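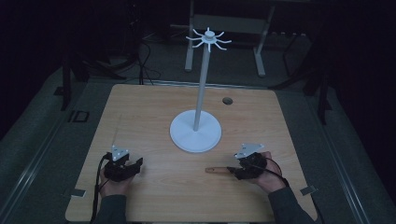
Mug tree at the middle of the table, both hands resting, stick at the right gripper.

Nov 1, 2022
Plesine bench, two-handed demos, mug tree task

Started the day with 121 usable episodes toward the 300 that Sevard wants before the first training run. Those all come from October and use the old start pose, with the hands in the air. As of today the start pose is both hands down on the table, one on each side of the stand, held still until the tone. Ending pose is the same. The trimming script finds the start much more easily this way, and I didn't have to fix any cut points by hand this morning.

Calibration first. The stand went near the middle of the table and stayed put for the whole first block. Left marker plate tracked fine. Right plate dropped out whenever I turned the wrist outward past the pole. I tightened the plate, ran the wrist circles again, and the dropouts were shorter but still there. I think it is the angle and that we need the trackers higher on that side. Leaving it for now, but episodes with a dropout longer than a few frames get marked R in the sheet.

Cables: the right one wants to go around the back of the hand and it pulls if you reach for the far hooks. Leave more slack than feels necessary. Left is fine hanging down toward the table edge.

Notes on the motions, for whoever takes the next block:

Stick task. Pick up the short stick from the table with the right gripper, pass it to the left, set it down on the other side of the pole. The handover has to happen in front of the pole. Going behind it hides both grippers from the head camera and the Previdard software then guesses the opening width. I did several behind the pole before noticing, and those are thrown out.

Hook task. Left steadies the base, right does the hooking. The tips bend up slightly, so come in high and let the piece down over the tip. Pushing straight in moves the whole stand. It is a light stand and does not take much. If it shifts, finish the motion anyway and mark it S — we want a few of those, just not half the set.

Speed. Playback on the arms is slower than what I do by hand, so I tried demonstrating at half pace. It looked worse. The hand wobbles when I go slowly and the wobble is all in the recording. Went back to a normal pace with a short stop before each grasp. The stop helps the segmenter and costs nothing.

After lunch I changed over to the small parts and put the clear round piece with the tab on the table together with the white stand.
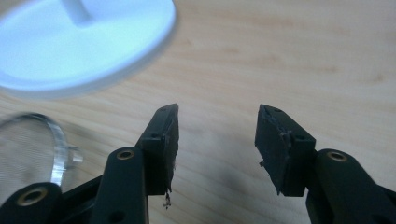
L. Haverkamp

The clear piece is hard going. It has to be taken by the tab, and the tab is small and rounded at the end. Close too early and it slides off the tips. What worked best was to come in low, with the gap between the fingers wide, and close only when the tab is well in between the pads. From the wrist view it is hard to judge depth on clear plastic. I looked at the table with my own eyes for most of these, which means the demos contain something the policy may not be able to see. Worth bringing up on the Sevard call.

Finger pads need replacing. Both gripping faces are rough and worn. The left has a frayed strand hanging off the bottom and the right has a tuft of fibers coming out at the side. I left them as they were through the block so the set would be consistent, but I don't want to start another one like this. Pad material is in the Kaufmann drawer. When changing them, do both fingers on both hands, and rerun the opening calibration afterward, because the pad thickness is in that number.

The brass ring inserts at the finger pivots felt smooth, no play that I could feel. Did not oil anything.

Exposure: the white base washes out when it is high in the wrist view. I lowered the gain a step halfway through the afternoon. Episode 221 is the first one with the new setting. The numbering includes the discarded ones, so don't read that as progress.

To do:
New pads, then opening calibration
Move the right-side trackers up and repeat wrist circles
Ask whether the October start pose can be mixed with the new one
Longer right cable, or reroute it along the forearm
Replay a few stick handovers on the arms before recording more of them

Data copied to the Plesine share, sheet is filled in up to the last episode. The stand is still where it was on the table. Please don't move it until I have measured its position.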